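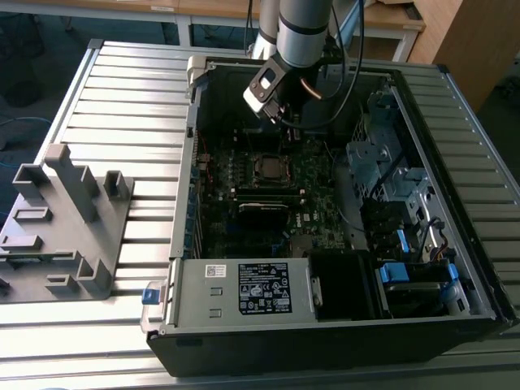
4. Laying the tower down: what the inside of a desktop asks of the person emptying it

4.1 Why I start with the case on its side

Most of the guides I read before this project have you open a desktop tower standing up, with the side panel facing you like a cupboard door. I did it that way for years. Then I spent a January at the Clolleck refurbishing shop in Cillholm, where every tower that comes through the door goes flat on a table before anyone touches a latch, and I haven't gone back. With the case on its side and the panel off, the motherboard becomes a floor. Screws stay in their holes after you loosen them. The drive cage stops being a wall you reach around and turns into a box you look down into, which makes a huge difference if you're short like me!

So for the study we kept the shop's habit. Every tower was laid down on a slatted aluminum table, panel off, opening up. I'll use "floor" for the motherboard side from here on, and "walls" for the sheet metal around it, and I apologize to anyone who builds these things for a living and has proper names for all of it.

We had 114 towers from office clear-outs, all business desktops, from several makers and of several ages. The full intake list is in the appendix. Six of them turned out to have been stripped for parts before we got them, and I left those out of the timings, so the comparisons below rest on 108.

4.2 Touch points

A touch point, for our purposes, is any place on the inside of the case where you're meant to put a finger or a tool to get something out. Latches, tabs, levers, thumbscrews, ordinary screws and plugs all count. A clip that you have to bend but that has no sign of being meant for bending does not count, and we wrote those down separately under the rude heading Fraser Hepburn gave them on the very first sheet (it's "undeclared clips" in the appendix, after some editing).

The idea came from Fraser, who had noticed that people new to the shop didn't look at the parts first. They looked at the colors. Give someone an open case they've never seen, with a green board and gray metal and black plastic all over, and their eyes go to whatever isn't one of those. If the odd color is on something that moves, they're off and working inside a few seconds. If it's on something that doesn't move, they'll pull at it for a surprisingly long time. I did exactly this with a heat pipe once. Copper is a very inviting color, and I'd like those few minutes back.

We ended up sorting color inside the case into 4 groups. The first is color on a release, meaning a tab or latch that frees a part. The second is color on a wire. The third is color that comes from the material itself, copper mostly, plus the green of the boards. The fourth is leftover color, where a part is tinted and I can't work out what the tint is telling me, if anything.

That fourth group caused the most arguing. Expansion slot covers and brackets are a good case of it. When they're blue and the drive latches are blue as well, a newcomer reads them as the same kind of thing and goes in expecting the same kind of motion. Sometimes that guess pays off and sometimes it doesn't, depending on how the slots are held shut. I marked it down as leftover unless the tinted piece was itself the thing you had to move, and Fraser marked it as a release whenever there was a moving part anywhere on the same row. We settled on my rule for the tables. I still think about his.

4.3 The order things come out

Our people (eleven of the shop's regulars and a group of students from Zetdale) were told only to empty the case and leave the motherboard for last. They could pick any order they liked, and I expected a mess. What I got was two habits, and almost everyone had one or the other.

The first habit is to go for the power supply right away. It's the biggest single lump in most of these cases, it has a label all over it, and once it's out there's somewhere to put your hand. The trouble is the cables. A power supply at the near side of a tower that's lying down has its cables running away from you, over or under whatever is in the middle, and if you lift the box before you've pulled the plugs you're tugging on connectors you can't see. People who work this way learn to free the supply, shift it a little, and leave it sitting there while they unplug everything. It looks untidy, but it goes quickly enough.

The second habit is to clear the drive end first. Cage, latches, drives, then the black bay at the corner if there is one. The cables you pull here are the same bundle that feeds back to the supply, so by the time you get around to the big box it's half free already. I prefer this one. I'd love to tell you the numbers back me up, but the two came out close enough that I wouldn't want to bet lunch on it (see the table at the end of the section).
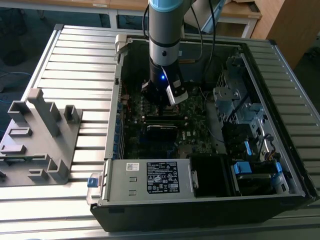 Memory and cards were treated as an afterthought in both habits, which worried me at first. They're small, they're worth something, and the middle of the board is where elbows and cable ends come down when you're hauling on something else. I asked the students to try taking them first for one afternoon. They hated it. Several said it felt like eating the garnish before the meal, and their pace dropped on everything that came after, perhaps just from annoyance. I let it go.

The thing I'd push for is smaller: look at what sits between your hand and the part before you start. In the tower of Figure 4, for instance, the power supply lies along the near side with a blue tab sticking out at its left end, and the memory slots are up in the middle of the board. You can get at that tab without reaching over the middle at all. Turn the case end for end on the table and now your forearm is across the board on the way to the same tab. Nothing about the tower has changed, and yet the job has gotten worse. Nearly all of our people turned the case at least once, and they did it without being asked – I only noticed when I went back through my notes on where everyone stood.

4.4 Labels, and reading them upside down

I hadn't planned to write about labels. But people kept leaning over sideways to read them, so here we are.

Power supplies carry a specification label, nearly always with a lot of small print and a crowd of certification marks, and often a separate barcode sticker close by. For a refurbisher the label is what decides which bin the part goes in, so it gets read, every time. If the side with the label faces up once the tower is down, you can read it in place and write it on the sheet before you've loosened anything. If it faces the wall of the case, the supply has to come all the way out first. That sounds like a small thing until you imagine doing 3,000 of them, which is what Clolleck hopes to be handling in a year once the new room is open.

The maker's mark on the board is handier than I'd given it credit for. A white Dell logo on a dark green board tells you straight away whose manual to go digging for, even with the outer panel already off and stacked somewhere else with all the other panels. We did get panels mixed up. More than once. I now put a strip of tape on both the panel and the case, and so does everyone else, after some nagging from me.

4.5 Scoring

For each tower I worked out what we've been calling the Ranasinghe score, which takes the number of touch points and subtracts a penalty for each one that you can't see from directly above with the case laid flat. A thumbscrew in plain view costs nothing. A screw under a cable bundle costs one, and a screw under a part that itself has to be released costs two. Undeclared clips cost three apiece, and I wanted five, but I was talked down.

It's a rough tool and I know it. It doesn't care how stiff a latch is, and some of the stiff ones left marks on people's thumbs. It also treats a shroud as nothing more than a lid, when in practice a black plastic shroud beside a supply makes people stop and wonder if they're allowed to move it. I saw plenty of hands hover there. A fairer score would have something in it for doubt, though I don't know how I'd measure doubt except by standing there with a stopwatch and an annoying expression.

What the score does do well is sort towers before anyone starts on them. The shop now lays each new model down once, scores it on a half sheet of paper, and clips that to the shelf. High scorers go to whoever is new that week. The low ones wait for somebody patient, usually Fraser, who has also started penciling arrows on the half sheets to show which way around the case should go on the table. I've copied two of his sheets into the appendix as he drew them, coffee ring included.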